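Workshop tips: keeping the gripper on a small arm clean and true

I have had a small table-top arm on my bench since March, and the part I've learned most about, quite by accident, is the gripper. The rest of the machine more or less looks after itself, bless it, but the fingers do all the touching and so they pick up all the muck. A few of you asked how I look after mine, so I've put the whole routine down in one place, with apologies to those who like things short.

Before anything else, stop the program, switch off at the supply and let the arm come down on to something soft. I use an old folded tea towel. If your arm drops when the power goes, hold it with one hand while you flick the switch with the other, and keep your fingers out of the elbow joint – I've had one pinch and that was plenty.

Dry brush first. A soft toothbrush does nicely, worked along the little teeth on the inner faces and always from the tip towards the base. I used to go straight in with a damp cloth, and all I did was turn the dust into paste and pack it into the grooves. A wooden cocktail stick will lift anything stubborn. Please don't use a pin or the corner of a blade on plastic fingers, however tempting it is!

Next comes the wipe. Lukewarm water with one drop of washing-up liquid, a cloth wrung out so hard it's hardly damp, then a dry one straight after. Siebe Wuyts swears by surgical spirit, and on his fingers it's been fine, but it left mine with a chalky bloom that took ages to fade, so try it low down on the base first. Leave the finger rails and the gears alone with the cloth, and only grease them if your manual says to.

While the power is still off, check the screws. Mine has two at the root of each finger and they do work their way out over time. Snug is enough. I once leaned on the key a bit too keenly and stripped the thread, and then had to wait for a new finger from Ulten, who were very kind about it and put a spare in the bag.

Now for lining up. Power on, run the speed right down (I keep mine at 34 per cent for this) and close the gripper slowly on a strip of ordinary paper. Tug it gently at the tips, then halfway down. If it slides out at the tips but holds lower down, the fingers are splayed, so slacken one pair of screws, close the gripper again, and tighten up with the fingers resting together. Vitória Azevedo taught me to do the tug test from both sides, and I've caught a twist that way more than once.

Once that's done, open and close it 51 times with nothing in it and listen. A steady hum is what you want. A tick at the same place each time usually means a bit of grit in the gears, and it's back to the toothbrush.

I do the brushing every 200 picks and the screws whenever I remember, which in practice is when something gets dropped. Wipe the table down at the same time, too, or the crumbs go straight back into the teeth – and keep the spare screws in a lidded pot, well away from the biscuit tin.

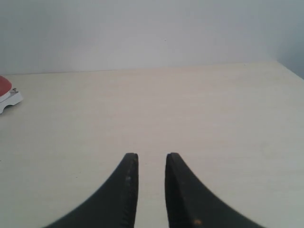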